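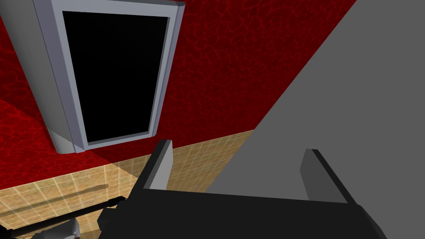
Figure 2: Wrist view from one simulated kitchen in the Clastach set, gripper open, with a wall cabinet at upper left and a large grey surface hiding much of the right side.

4.2 Why the wrist view fools the policy

I'll admit I came into this part of the project expecting boring results. We had trained the door-opening policy on Vrettos, our simulator, and it did well enough from the fixed overhead view that I figured the wrist view would just be icing. Then Melina Nikolaidis ran the first round of ablations in April and sent me a plot with a dip in it so deep that I assumed she'd mixed up the axes. (She hadn't. I checked, and then I apologized!)

So let me walk you through what we think is going on, using Figure 2. Look at how the cabinet seems to lean. From a wrist pose like this one, the door panel narrows toward the bottom, and a network that has mostly seen upright rectangles has to work out that it's still looking at a plain old door. On top of that, the panel is black glass and we render it with no reflections, so there's very little inside it to grab onto. Pretty much all the useful signal sits in the pale rounded frame and the lighter trim just inside it.

Then there's the texture business. We randomize walls and floors pretty wildly, which is how you end up with crackled red next to tan tile. I love these rooms, but they're hard on the encoder. When we looked at the attention maps for wrist views of this sort, a lot of the weight landed on the veins in the wall and on the grout lines, especially where bright light washes the grid out to nearly white. The door got whatever was left over.

Our fix is simple, and I was a little embarrassed by how long we took to try it. We call it Skutby. During training, we pair every wrist view with a second render from the identical pose, same geometry, same lights, but with all the wall and floor textures swapped. The encoder is asked to give both renders the same embedding. We leave the gripper alone in both, fingers included, so the policy can still read its own opening width straight from the pixels.

We tested on 45 held-out rooms, with 5 random seeds per method. The baseline opened the door in 58 percent of its trials when the wall texture was one of the busy ones, and Skutby closed most of the distance to the plain-wall score. The gains were biggest when the door was seen at a steep angle, which fits the story above. With the door seen straight on, the two methods were close enough that I wouldn't bet lunch on either.

Occlusion is another matter. In Figure 2 the grey surface cuts straight across the view and hides everything behind it, and swapping textures does nothing to bring that back. We tried feeding in a short history of earlier views, borrowing the memory module from Prurnonska, and saw a small bump that went away when we changed seeds. I'm calling that one unresolved. Melina thinks the history is too short; I think the module is too small, and we've started runs to test both. Section 5 has the settings for those, along with the list of swapped textures.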